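Setembro, quase meia-noite

Voltei a aprender a fazer pão. Digo «voltei» porque é a terceira vez, e das outras duas a massa-mãe morreu no frigorífico, atrás de um frasco de pickles que continua de boa saúde. Desta vez segui o método da padaria Grarkerthorpe, que exige 70 por cento de água e uma serenidade que não vem incluída no saco de farinha. 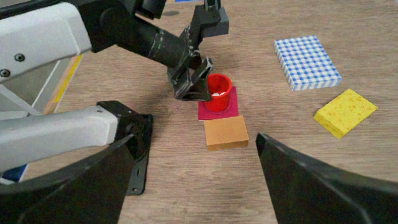
A massa-mãe chama-se Koten. Foi a minha irmã que lhe pôs o nome, por telefone, sem a ter visto. Alimentei-o às sete da manhã e outra vez à hora do almoço, e passei o intervalo a espreitar para dentro do frasco como quem vigia um exame alheio. Cresceu o dobro, ou eu quis que crescesse. Depois fui à cozinha lavar tudo o que tinha sujado, e farinha molhada, quando seca, é cimento. Uma esponja amarela como a que está ali na mesa, à direita do copo vermelho, dura-me dois pães. A esta cadência o pão caseiro sai mais caro do que o da loja, e ainda não contei o forno.

À tarde fiz as dobras. O livro manda fazer quatro, com meia hora entre cada uma, o que quer dizer que uma pessoa não pode sair de casa, nem adormecer, nem ter uma conversa com princípio e fim. Fiz três. Na altura da quarta estava ao telefone com a Tiwari por causa da fatura da água, e a música de espera deles tem 15 compassos, sempre os mesmos. Desliguei sem resolver nada e com a massa espalhada pela bacia, numa atitude que só posso descrever como desistência. 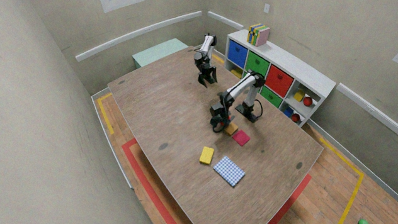
Niamh Ó Flaithearta escreveu-me a dizer que o meu problema é a pressa, que ninguém faz pão decente a olhar para o relógio e que o dela fica a levedar a noite inteira ao pé da janela. Respondi que a minha janela dá para a oficina de motas e que o pão ia sair com sabor a escape. Ela mandou uma fotografia do pão dela. Tinha uma côdea que parecia envernizada. Não respondi mais.

Às seis enformei. A palavra é generosa. Virei a bacia sobre a bancada, a massa saiu devagar e foi andando, e eu fui atrás dela com a espátula. Consegui metê-la no cesto à segunda tentativa, com mais farinha no chão do que no pano. O gato atravessou a cozinha e deixou pegadas brancas até ao sofá — ao menos alguém trabalhou a superfície toda por igual.
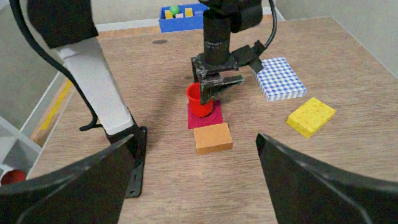
Teresa

Retomo depois do jantar, que foi sopa, sem pão. O forno demorou 55 minutos a aquecer com a panela de ferro lá dentro. É uma Pesdale, herdada da minha mãe, que nunca fez um pão na vida e a usava para guardar batatas. Fiz o corte com uma lâmina, em diagonal, muito convencida, e o corte fechou-se logo a seguir como se eu não tivesse dito nada.

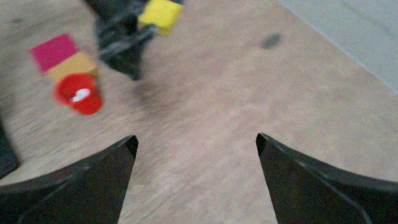

Foto: arquivo da autora

Saiu às dez e tal. Baixo, largo, de um castanho respeitável por cima e bastante pálido por baixo. O livro manda esperar duas horas antes de cortar. Esperei cerca de 15 minutos, de pé, com a faca na mão. O miolo estava um bocadinho húmido de um lado e tinha, do outro, um buraco onde cabia uma noz. Comi três fatias com manteiga. A quarta dei-a ao vizinho de baixo, que agradeceu e perguntou se era bolo.

Amanhã tenho de comprar farinha de centeio, uma esponja e ligar outra vez para a Tiwari. O Koten voltou para o frigorífico, desta vez à frente dos pickles.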